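Dunex 手持夹爪套装用后感：拿它教机械臂叠衣服，值不值

先说结论，省得大家往下翻半天：硬件我挺喜欢，配套软件让我骂了好几回，至于“在家里随手录、录完就能教会机械臂”这个说法，我信一半。下面慢慢讲，会有点啰嗦，我这个人写测评就这样。

这套东西从三月开始用，主要是冲着 Lozano 那套采集办法去的。做模仿学习的朋友应该都聊过：以前收示教数据要坐在机械臂旁边遥操作，一臂一人，累，慢，场景还永远是实验台那一张。Lozano 的做法是把夹爪拆下来拿在手里，相机跟着夹爪走，人直接用手做动作，轨迹从画面和惯性数据里算出来，再拿去训练，最后部署到装了同款夹爪的臂上。思路不算新鲜，新鲜的是它对“录什么”有一套讲究，后面细说。

开箱和手感

箱子里是夹爪本体、相机模块、一根线、一包备用指垫，还有 2 块电池。说明书薄得可怜，好在结构一看就懂，捏扳机，连杆带着两根手指合上，松开就弹回去。

手感比我预想的好很多！扳机有一点阻尼，捏到中段的时候能感觉到指垫在压东西，夹薄布的时候特别有用。我之前用过自己打印的一套，捏到底“咔”一下，布是夹住了，力道全靠猜，录出来的开合曲线像方波一样，训练出来的策略也就跟着一惊一乍。Dunex 这个曲线要平滑得多，光是这一点我就觉得钱没白花。

不满意的地方也有。重心偏前，手腕要一直兜着，录久了小臂酸（我平时不锻炼，这条你们酌情打折扣）。再一个是手柄只有一种尺寸，手小的人够扳机会有点吃力，我让家里人试过，试完就把东西还给我了，不肯再录。

指垫单独夸一句。软硬合适，夹布不容易滑，换起来也方便，撬开边就能下来。备用的我还没用上，所以耐久性这块没有发言权。

上手录第一个任务

我给自己定了 4 个任务：摊平、对折、翻面、把拉链对到一边。全都用衣服做，全都在卧室里录。为什么不用毛巾？毛巾太乖了，四四方方，谁家的方法都能叠毛巾，看演示视频一抓一大把。衣服有领子有袖子有拉链，厚薄不一样，拎起来哪边先垂下去全看运气，这才是平时要叠的东西嘛。

而且我特意挑了黑的。黑衣服在相机里基本就是一块剪影，褶子很淡，策略要靠那点淡淡的明暗去判断哪里是边、哪里是折痕，难度一下就上来了。带拉链是另一个考虑，金属齿会反光，是整件衣服上少有的清楚特征，我想看看模型会不会偷懒，只认拉链。

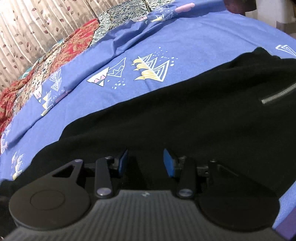

图：录制中的手持视角，黑衣服铺在花床单上，夹爪张开，拉链在右手边。

说到偷懒，它真的偷懒了，而且偷得很彻底。第一版模型训出来，拉链朝右的时候表现相当像样，下爪的位置准，抬起来的高度也合适，我还挺得意地录了段视频发到群里。然后我把衣服转了个方向，夹爪就在半空里来回晃，像在找什么东西。再把拉链藏到下面，它干脆对着床单空捏了一把。

这件事不能全怪模型。回头翻自己录的数据，衣服摆的方向来来去去就那么一种，人是有习惯的，每次随手一扔，扔出来的朝向都差不多。Lozano 那篇东西里有一段专门讲这个，我第一遍读的时候直接跳过去了，觉得是废话，后来老老实实翻回去重读。

Lozano 的“打散”到底管不管用

它的核心主张是，示教的遍数没有那么要紧，起始状态要打散。具体做法是每录一小段就把物体重新弄乱，换朝向，换位置，背景也跟着动一动，不许连着两遍从同样的状态开始。听起来谁都会，做起来烦得要命。你想啊，好不容易叠出个样子，手还热着，正想趁着感觉再来一遍，它要你先把衣服抖开，扔到床的另一头去。

我照着做了一轮，录满 100 段，全部打散。之前那批没打散的我也留着，段数一样，任务一样，衣服也是同一件，两批分开训，训练设置不动。然后都放到 Keltbridge 的臂上跑。

差别大到不需要做表。没打散的那个，只要衣服和训练时摆得像，它就很自信，动作也漂亮；一旦不像，后面全乱。打散的那个看着没那么利索，下爪前常常会顿一下，有时候还会退回来重新找边，可是衣服怎么扔它都肯试，对折这一步我换了好几种朝向，它多数时候能折过去。折得齐不齐另说，袖子经常露一截在外头，我自己叠也这样，就不苛求了。

翻面这个任务两批都不行。我后来想了想，翻面的时候衣服会把镜头挡住一大半，夹爪拎着布往自己这边带，画面里全是黑的，没有东西可看，轨迹估计也跟着飘。打散救不了这个，得靠别的办法，比如多一个固定机位。Lozano 的原文里没有测过翻面，这一点要说清楚，是我自己加的戏，不算它吹牛。

还有一个地方我和原文的结果对不上。他们说背景换不换影响很小，在我这里影响挺明显。我的床单是蓝底带几何图案的，白的黄的粉的三角形到处都是，换成素色床单以后，打散那版也变得犹豫了。我猜模型多少记住了图案，拿它当定位用。花床单对轨迹估计来说是好事，纹理多，特征点好找；对策略来说就未必，它会把不该看的也看进去。这两头怎么平衡，我暂时没有答案，目前的做法是床单也轮着换，洗衣机跟着受累。

Flikach 软件：本篇怨气最重的一段

套装送了 Flikach 的授权，负责把录下来的视频和惯性数据对齐、算轨迹、切段、导出训练格式。功能是齐的，界面也不难看，可是用起来真的磨人。

第一，导入不能断点续传。传到一半线松了，从头来。我那根线的接口偏偏有点松，轻轻碰一下就断，所以前几回我都是蹲在电脑旁边守着，大气不敢出。

第二，轨迹算失败了，它只给一个红色的叉，不告诉你哪里失败。是画面太糊？特征不够？标定过期？全靠猜。我摸出来的规律是，夹爪贴着黑布太近、画面里只剩布的时候最容易挂，所以现在每次下爪前都会刻意在高一点的地方停一停，让镜头多看一眼周围。这个习惯养成以后失败的段少了很多，不过动作也变得有点做作，机械臂学过去以后也会在高处停一下，看着特别像在思考人生，挺好笑的。

第三，切段靠手动拖。扳机的开合数据它明明有，为什么不能按开合自动切个初稿？我给客服提过，回复说会转给产品组，然后就没有然后了。最近那次更新加了深色主题。深色主题！

优点也得说，公平起见。轨迹预览做得很好，可以把夹爪的路径叠在画面上慢慢拖着看，哪一下手抖了一目了然，我就是靠这个发现自己收手的时候总喜欢往左带一下。导出的格式也规矩，字段有说明，换到别的训练代码里没费什么劲。

放到臂上是另一回事

Keltbridge 那条臂是我借熟人工作室的，装了同款夹爪，安装法兰不用另外加工，对孔就能上，这点要表扬。时延标定花了我一整个下午，前半段是在找问题，后半段是在生气，最后查出来是相机帧率在两边设得不一样。手持端和臂端的设置不会互相同步，说明书也没提醒，大家买了以后第一件事就去核对这个，能省半天。

人手做动作和机械臂做动作，差别比想象中大。我手持录的时候手腕会很自然地拧一下，把布往里收，臂到了那个角度就接近关节极限了，动作走到一半僵在那里。后来我录的时候会有意识地收着点，别做太扭的姿势。等于人要去迁就机器能做到的范围，这跟宣传里“像平时一样做家务就行”有点出入。

速度也是。我录的时候手挺快，布被带起来会飘一下，落下去的位置就靠这一飘。臂跑不了那么快，布飘不起来，落点就短一截，对折的边对不上。重新录了慢动作版以后好了不少，代价是录一段的时间变长。所以想录布料的朋友，我建议一上来就慢慢做，别学我返工。

还有叠到后面衣服变成一小团的时候，收尾那一下特别难教。前面摊开的阶段有边有角，信息多；叠小了以后厚度上来了，边缘是圆的，两根手指从哪儿进去都像是对的，又都不太对。我自己的示教在这一步就很不统一，一会儿从近边压，一会儿从侧面推，模型学了个四不像。统一成只从近边压以后稳了一点。
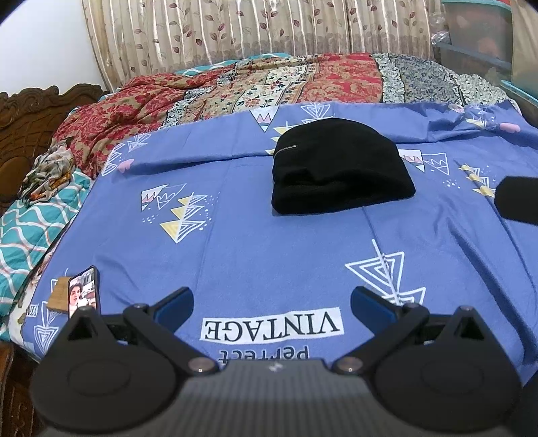 只想在家里收数据，手头没有机械臂，这套值得买吗？

看你收了数据打算给谁用。如果有合作的实验室或者工作室能帮忙部署，单买手持端完全够，数据导出来他们就能接；如果纯粹是想自己玩，录完没有地方跑，新鲜劲过去以后多半会吃灰，建议先借一套试试。另外 Flikach 的授权是跟着硬件走的，二手买的话记得让卖家先解绑。

零零碎碎再补几条

电池续航一般。录布料动作时间长，一块用不到我想停的时候，换着充刚刚好。充电口藏在手柄底下，充的时候没法立着放，只能躺着，我老怕把指垫压变形，就找了块软布垫着。

相机视野很广，这是好事也是麻烦。好处是夹爪两侧的东西都看得见，衣服不容易跑出画面；麻烦是房间里有什么也都一起录进去了，打算公开数据集的人要有心理准备，该收的收一收，该打码的打码。Flikach 里没有打码功能，我是导出以后自己写脚本处理的，写得很丑，能跑就行。

连杆上的螺丝我隔一阵会检查一遍，有一次发现合爪的时候两边不太同步，拧紧以后就好了。扭矩该用多少说明书没写，我是凭手感，各位自己掌握。

床垫软硬会影响结果，这个我完全没想到。软床垫上夹爪往下压，整块布会跟着陷下去，边缘反而翘起来，好夹；换到硬桌面上，同一个策略下去就磕桌子了。我那条臂是装在桌边的，第一次跑的时候“咚”一声，吓得我一把拍了急停。后来在桌上铺了层厚垫子，再把床单铺上去，才跟录的时候像一点。以后写记录我会把垫子也写进去。

灯也说一句。黑衣服特别吃光，顶灯直直打下来，褶子全没了，侧面来点光会好很多，窗帘拉开一点比多开一盏灯管用。我一般傍晚前录完，天黑以后录的那几段训练时都剔掉了。

标定板别乱扔。我扔过，找了好久，在洗衣篮底下找到的，边角有点卷，压了一夜书才平。

和自己打印的比

总有人问，网上有开源图纸，自己打印一套行不行。行啊，我那套就是打印的，便宜很多，坏了再打。但是打印件的间隙会慢慢变大，今天标定好，过 2 周手指合拢的位置就偏了，前后两批数据混在一起训，模型会很困惑。Dunex 的件到目前为止没有出现这种情况，隔了挺久录的数据拿来混着用，没觉出问题。如果你只是想搞懂这类办法怎么回事，打印完全够用，还能顺便学会怎么修；要是认真攒数据，买成品会省心一些，至少不用半夜起来打备件。

打分的话，硬件给高分，手柄尺寸扣一点；软件勉强及格，靠轨迹预览捞回来的；Lozano 的打散法我会一直用下去，就是对“背景影响很小”那条保留意见，谁手上有花床单和素床单的对照数据，麻烦在评论区贴一下，我很想看。

接下来准备试袜子配对，已经买了一包颜色很接近的灰袜子，感觉会很惨。固定机位的支架也在路上了，到货以后先把翻面那个任务补录一轮，有结果再来更新这一篇。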